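Ticket 648: Hand-held gripper, comparing finger pads (mesh vs. smooth) on mug tree task

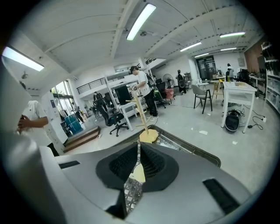
Last updated: June 24, 2020 by Bhavana Thevar

Status: Open, waiting on parts
Opened by: Karim Bitar
Assigned to: Bhavana Thevar
Component: Inis hand-held gripper, finger pads
Related: Camlow wrist camera, exposure settings

Problem as reported (Karim)

Small wooden parts rotate in the fingers during the mug tree task. The part is picked up fine, but when it touches a peg it turns in the grip and the operator has to put it down and start over. Happens with the smooth pads that shipped with the gripper. I want to know if the mesh pads fix this before we order a full set from Kurstead.

Setup

Gripper: Inis hand-held, gray housing, no changes to the trigger or linkage.
Pads A: smooth, shipped with the unit.
Pads B: black triangular pads with the fine mesh surface, from Kurstead. These are the ones in the picture, closed on a small wooden piece.
Camera: Camlow, fixed to the gripper, looking out past the fingers.
Task: pick up the piece from the tray, bring it to the stand, touch it against a peg, return it. 30 tries per pad set, same operator.
Host software: Trình recorder, default settings.

Log

Entry 1 (Karim)
Ran pads A. The piece turned in the grip on 5 of 30 tries. All five were when the piece was held near the tips. When it was held farther back there was no turning. Wiped the pads with alcohol and ran another short set, no real difference.

Entry 2 (Bhavana)
Swapped to pads B. The screws are the same size but the new pads are thicker at the base, so the gripper does not open as wide. Had to rerun the open/close calibration in Trình. If you skip this the recorder shows the fingers as partly open when they are fully shut. To redo it: open the gripper all the way, press Set Open, close it on nothing, press Set Closed, save. Restart the recorder after saving or it keeps the old values.

Entry 3 (Bhavana)
Ran pads B. No turning on any of the 30 tries, tips included. One drop, but that was me letting go of the trigger early. The mesh does catch on the rounded edge of the piece when you release. It hangs on one pad for a moment and then falls off to the side. On the tray that is fine. On a peg it could be a problem.

Entry 4 (Karim)
Can you check whether the hanging happens with both pads or only one? On mine it was always the left. Also the pads do not look parallel to me when closed on something thin.

Entry 5 (Bhavana)
Checked. Left pad only. I took it off and there was a burr on the mounting face, so it was sitting slightly proud. Filed it down and put it back. Hanging is less frequent now but still there. The angle between the pads is how they are made, they are meant to come together at an angle and flex a little under load. Leaving that alone.

Entry 6 (Karim)
Camera question. The brightest ceiling light is near the top of the view when the gripper is level, and with auto exposure on, the black pads go so dark that the mesh is hard to see. Makes it tough to tell from the recording if the piece has moved. Does the Camlow let us lock exposure?

Entry 7 (Bhavana)
Yes, under Sensor, then Manual. Point the gripper at the tray first, let it settle, then lock. I tried 100 for the gain and it was too noisy, so I went back to the default gain and only locked the shutter. The pads are readable now. The lights blow out but we don't use that part of the view for anything. The setting does not survive a power cycle, so it has to be done at the start of each session.

The gray housing also blocks part of the left side of the view. That is the same with either pad set. Moving the camera would mean a new bracket and I would like to keep that on its own ticket.

Findings so far

Pads B hold small wooden parts better than pads A, especially at the tips.
Pads B release worse. Part of that was the burr, part of it is the mesh.
Pads B reduce the maximum opening. Not an issue for this task. Needs checking for mugs.
Recalibrate after every pad change.
Lock the shutter before recording.

Next steps

Karim: ask Kurstead if they make the same pad with a coarser mesh, and send them a photo of the burr.
Bhavana: repeat the pads B set with a full-size mug once the replacement left pad is in.
Do not mix recordings from before and after the calibration change. The May recordings were all made with pads A and the old values.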